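4. Loading a homebrew game and saving your progress

By now your Skernora cartridge should be seated in the console and showing the menu with the little lighthouse. If it is, great – the fiddly part is over! This section gets you from that menu into your first game, and makes sure your saves are still there tomorrow.

Before you start: you need a memory card formatted in section 3, and firmware 2.4 or later. The version number sits at the bottom right of the menu.

1. Turn the console off. Slide the memory card into the top slot of the cartridge, label facing you, until it clicks.

2. Turn the console on and hold Select until the file list opens. A card with a lot on it can take a few seconds.

3. Scroll to the game you want. We ship every card with Stumville, a town-building puzzler made by one of our forum regulars, and it's a lovely one to begin with.

4. Press A to load. The progress bar fills twice, once for graphics and once for code.

Note: The file list shows up to 1,025 entries per folder. Anything past that is still on the card but won't appear, so split big collections into folders (by letter works nicely). 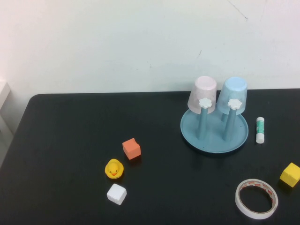
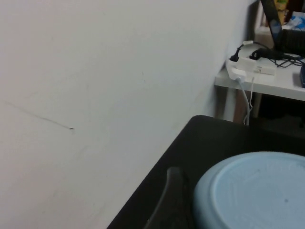 Saving

Older games wrote their saves to a battery-backed chip. Skernora keeps yours on the memory card instead, and you get 4 save slots for every game – plenty of room for a sibling, a speedrun and a run you'd like to forget.

5. Save inside the game the way it normally asks you to.

6. Press Reset once to go back to the menu. The red light on the cartridge blinks while the save is copied over.

7. Wait for the light to go out, then pick a slot and press Start.

CAUTION: Do not switch off the console or pull the card while the red light is blinking. You can lose the save in that slot, and we have no way to get it back.

Slots are named after the game plus a number. File names can be up to 14 characters long, so "Ait Brahim Racing 2" will show up as "Ait Brahim Rac". The game itself runs fine.

If the screen stays gray

Take the cartridge out, clean the contacts with a dry cotton swab, and try again. Still gray? Load Buvau from the Tools folder. It's our tiny test program, and it draws a color bar for each memory bank it can read. Write down any bar that's missing and check it against the table in section 7.

Section 4 last revised 18/04/2023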